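Skisikセル 手首カメラと指先の再調整手順(メモ)

指を交換したあと、または掴み位置がずれてきたときの手順。急いで書いたので抜けがあったら追記してください。対象はセルのアーム1本、二本指グリッパー。制御ソフトはMitivum、指はGernidicoの黒いやつ。別の指だとオフセットが違うので注意。

用意するもの
・六角レンチ(セル横の引き出し)
・乾いた布、マイクロファイバー
・確認用の歯ブラシ。袋入りのまま使う
・歯磨き粉のチューブと透明スタンド

1. 止める
Mitivumで「保守」に切り替え。非常停止も押す。画面の表示だけ信用しないこと。アームが下がった姿勢なら、先に手動で上げてから切る。逆にすると後が面倒。

2. 指を外す、拭く
ねじは左右2本ずつ。左右を混ぜない。先端の切り欠きが内側を向くのが正解。先端の斜めの面に袋のカスがつきやすいので、ここは念入りに。アルコールは指にはOK、レンズには使わない。レンズは乾拭きのみ。

3. 取り付け
仮締め→指を閉じる→先端を合わせる→本締め。本締めしてから合わせようとすると必ずずれる。段差が爪にひっかかるようならやり直し。
ケーブルが手首の回転に噛んでないかも見る。前回これで半日つぶした。

4. 開閉の原点
非常停止を解除、グリッパーのみ通電。全閉で値を読んで、保存。次に全開。全開の値が538から大きく外れてたらねじの締めすぎを疑う。ゆるめて3に戻る。
保存ボタンを押さずに画面を閉じると消えます。警告なし。

5. カメラ
露出は固定で26。自動にしない。自動だと袋の反射に引っぱられて全体が暗くなり、木目の天板と白い柄の境目がわからなくなる。
ピントは天板の高さで合わせる。スタンドの高さで合わせると下の歯ブラシがぼける。
両方の指先が画面の下側に左右から入っていればOK。片方しか見えないときはカメラのブラケットが回っている。ねじをゆるめて戻す。

6. 物を置いて確認
歯ブラシはきれいに並べない。向きをばらばらに、何本かは重ねる。チューブはスタンドに立てる。透明スタンドは輪郭がほとんど出ないので、検出できなくてもカメラの故障ではないです。位置はObeidatの設定ファイルに手で書く。
置いたら手首を確認姿勢へ。速度は最低で。映像を開いて、指の間に天板がちゃんと見えているか確認する。

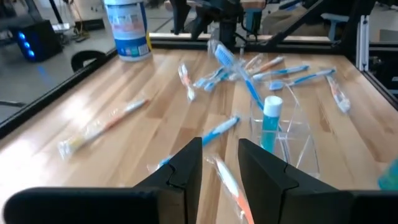 確認姿勢で1枚保存したら、前回の保存と並べて比べる。見るのは指先の位置だけでいい。歯ブラシの位置は毎回違って当然なので気にしない。

7. 試し掴み
手前の1本から。柄の真ん中をねらう。袋の端をつまむと持ち上げる途中で滑る。重なってる所は最後。
失敗したら、
・いつも同じ側にずれる→4の原点、だめなら3
・ばらばらにずれる→ブラケットのゆるみ
・掴むけど落ちる→指先の汚れ。2へ
・反射のある袋だけ失敗→照明の角度。露出をいじるのはその後

8. 戻す
「保守」を解除、ログに開閉回数を記入。今回の交換時は1,464でした。前の人の記入がない月があるので(3月とか)、忘れずに書いてくだい。
レンチは引き出しへ。天板に置きっぱなしにしない。

追記:Mitivumを更新すると露出が自動に戻ります。更新したら5だけやり直し。原点は残る。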